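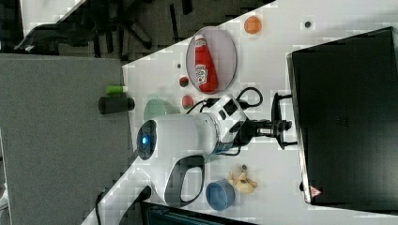
Big month for the Draterell fans in this inbox. The band is back in the studio, all of them in one room, first time since the split rumors. No album title yet. The bassist and the drummer are still married, whatever you read on the gossip pages, and the drummer's wedding ring was right there in the clip they posted in September. So can we put that one to bed. They also talked food for a good ten minutes, tour catering mostly, and the singer came out as a ketchup-on-everything person. Eggs, rice, the lot. A red Heinz bottle on a plate and that's dinner, apparently. Half the comments were about that and not the music, which tells you teh state of things.

What we know so far — 12 songs tracked, two of them ballads, one sung by the guitarist for the first time. Mixing starts after the holidays. A small club show at the Wilberg is pencilled in, 180 tickets, fan club members first. Get your login sorted now, the site fell over last time and I was on hold until past midnight.
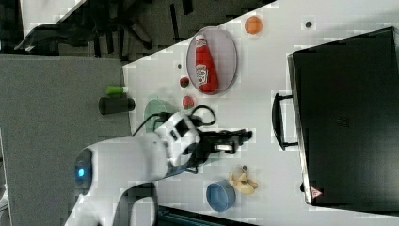 Ketchup, plate, some small red things on the side.

Now the Kumarasinghe news. The singer turned 47 and threw a party at home, no press, a few blurry posts from guests and thats it. Her husband stays out of the spotlight, always has. He used to do lights for her early tours, which is how they met, and people keep writing in asking what he does these days. No idea. He has no public accounts and the one going around with his picture on it is fake. Please stop sending it to me.

Her kids were at the summer shows, older one played tambourine on the encore. Sweet. Off beat, but sweet.

Quick ones:
Nakach have a new keyboard player. Old one left on good terms, new baby, wants to be home.
Their live record is delayed again. Artwork problem this time.
If you bought the tour shirt in the wrong size, the store is doing swaps until the end of the month — keep the tag on.

Letters page is back next issue. Got a pile of them, will get to yours. Send set lists too if you were at any of the fall dates, I am missing the first two nights.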